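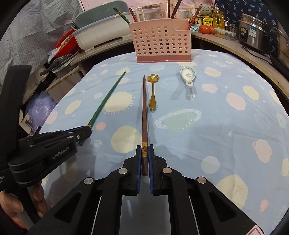
Aidoo 食卓ことばデータセット README

どうも、Aidooの作者です。家の台所や食卓で使う道具の呼び名を、ひたすら集めたテキストデータです。「菜箸」と「取り箸」は同じなのか、とか、そういう話が好きな人向け!

中身
収録は659語。1行に1語、タブ区切りで、見出し、読み、別名、メモの順に並んでいます。文字コードはUTF-8。別名が複数あるときは読点でつないであります(ここ、よく聞かれます)。

集め方
もとになったのは、MarnarthorpeとWesdenの日本語サークルで配ったアンケートです。回答は100通を超えました。うれしかった…。表記ゆれは3回見直したけど、まだ残ってると思います。

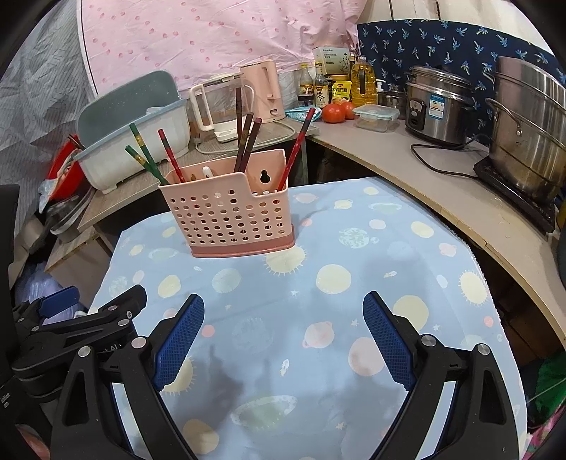 呼び名でいちばん割れたのは「箸立て」でした。箸入れ、箸さし、カトラリースタンド、ただの「筒」と書いた人までいて、見出しをどれにするか本当に悩みました。写真のピンクのやつみたいに、丸い穴が並んでいて背中に引っかけ用の穴もあるタイプだと、「水切り」と呼ぶ人も出てきます。迷った末に見出しは「箸立て」、残りは全部別名の列に入れました。 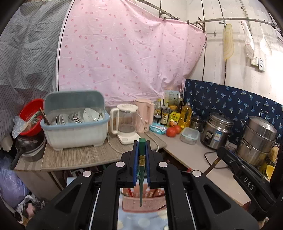
ピンクの箸立てと、緑の箸。

既知の問題
・「おたま」と「お玉」が別の行になっています。3月の更新で直す予定。
・方言の列はまだありません。
・メモ欄は私の独り言が多めです。読み飛ばしてOK。

使うとき
研究でも趣味でもご自由にどうぞ。出典にAidooと書いてもらえると喜びます。間違いを見つけたらStessideの掲示板まで。夜9時以降ならわりとすぐ返事できます。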